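Cleaning and Looking After a Small Countertop Microwave

Kitchen tips collected by Ailsa Gillies

Most of what goes wrong with a small microwave comes down to old food, steam and a turntable that was put back crooked. None of it needs special products. I use a bowl, water, white vinegar, dish soap and two cloths, one for washing and one for drying.

Start by unplugging it. If you are going to steam the inside first, leave that step until after the steaming, but do not scrub around the light or the vents with the plug in.

Steaming loosens splatter better than any amount of rubbing. Put 200 ml of water and a spoonful of vinegar in a bowl that is safe for the microwave and stand a wooden spoon in it so the water does not boil up all at once. Run it on full power for six minutes, then leave the door shut for another seven. Take the bowl out with oven mitts. The dirt on the ceiling is usually the worst, and people forget to look up there, so wipe that part first and let the drips fall on surfaces you have not cleaned yet.

Lemon works in place of vinegar. Cut it in half, squeeze it into the water and drop the halves in. It smells better and cleans much the same. My neighbor Katalin Gulyás adds a clove for fish smells. I have tried it and could not tell the difference.

Next take out the turntable. Let the glass cool before it goes in the sink, as hot glass in cold water can crack. Wash it with dish soap, rinse it and dry both sides. Lift out the roller ring as well and clean the groove it runs in with a damp cloth wrapped around a finger. Crumbs in that groove are the usual cause of a plate that jerks or grinds. When you put it all back, turn the plate a little by hand until it drops onto the center piece. It should sit level.

The door needs more care than the rest. Wipe the inside of the window, then the seal, then the flat edge of the body that the seal closes against. Grease on either of those edges can keep the door from shutting fully. Use a soft cloth, never a scouring pad or a knife.

Doors on some small models drop down instead of swinging to the side. With one of these, set the microwave close to the front of the table so the open door has room to hang past the edge, and check that all the feet are still on the tabletop. Do not rest a full dish on the open door. The hinges are made to carry the door and little else. Push the chairs well in, or to one side, before you carry anything hot across.
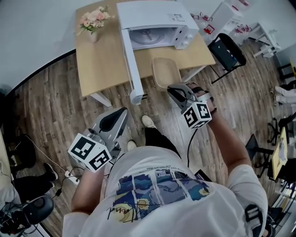

How often should a microwave be cleaned?
Wipe the inside with a damp cloth at the end of any day you have used it, and do the full steam and wash once a week. A kitchen where it only heats coffee can go two weeks between washes. Spills of milk or sugar should be wiped up the same day, as they burn on the next time it runs.

Control knobs collect grease where fingers touch them. Wipe them with a cloth that is damp but not dripping, and never spray cleaner straight onto the controls. Some knobs pull off for washing and some do not. Check the booklet before you pull. If they do come off, dry them completely before they go back on.

Keep the top clear. A cloth or a stack of mail up there can cover the vents – and a warm top is a bad place for paper in any case. Flowers look nice on the same table, real or artificial, but stand the vase to the side with some space between. Artificial ones pick up kitchen grease and then dust sticks to it. Shake them outdoors, then wipe the leaves with barely soapy water. Test one leaf first in case the color runs.

For stale smells, leave an open dish of baking soda inside overnight with the microwave off. Take it out in the morning before anyone heats breakfast. Leaving the door open for an hour after washing also helps.

Do not run it empty, and stop using it if the door is bent, the window is cracked or the seal has come loose. Those are jobs for a repair shop.

Last updated 24 Apr 2018. Thanks to Ayane Minami for the note about roller rings.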